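How Do You Teach a Robot to Tidy Up?

Think back to when you learned to tie your shoes. Somebody probably sat beside you, put their hands over yours, and moved your fingers through the loops until your own hands got the idea. Robots can learn in very much the same way, and at the Wekholm Discovery Room we think that's one of the nicest things about them!
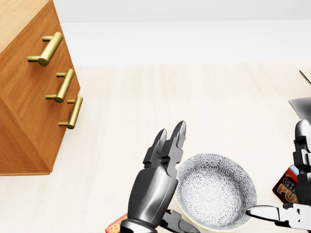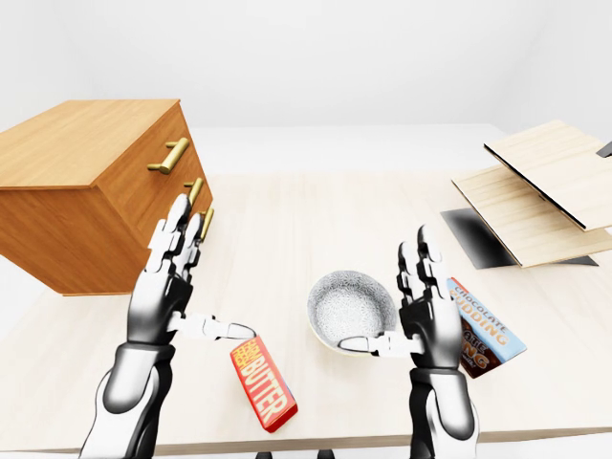 Both pictures are made by a computer, and there is a bowl and a set of drawers with three handles in each one.

There are 2 main ways to show a robot a job. The first is to take hold of its arm and gently push it along, the way a grown-up might guide your hand when you're learning to write a letter S. All the while, the robot keeps a record of how its joints are bending. Joints are the bendy places, like your elbow and your wrist (robots have those too, and sometimes quite a few more than you do).

The second way is by remote control. A person, who we call the operator, might wear special gloves or hold a pair of handles. When the operator reaches forward, the robot reaches forward. When the operator pinches finger and thumb together, the robot pinches too. It feels rather like having a very large puppet, except that there are no strings to get in a tangle.

Now, you might suppose that showing the robot once would be plenty. Oh dear, no. Suppose the job is to open a drawer. If the robot has only ever seen the drawer in one spot, it may grab at thin air as soon as you slide the drawer over a little. So the operator does the job again with things moved a bit to the left, and again with things turned around, and again and again after that. For our drawer game, called Tivuvham, we recorded 300 tries, and 33 of them had to be thrown away because the operator let go too soon or bumped into something – everyone gets tired arms!

Lots of this practice happens in a pretend world inside a computer. If a bowl tumbles over in there, you press a button and it is back where it started, with no sweeping up to do.

Something to try at home: ask a friend to close their eyes and be your robot. Stand behind them, hold their wrists, and guide their hands to put 4 spoons into a bowl. Then let them try it alone, with their eyes still closed. After that, move the bowl a little and see what happens.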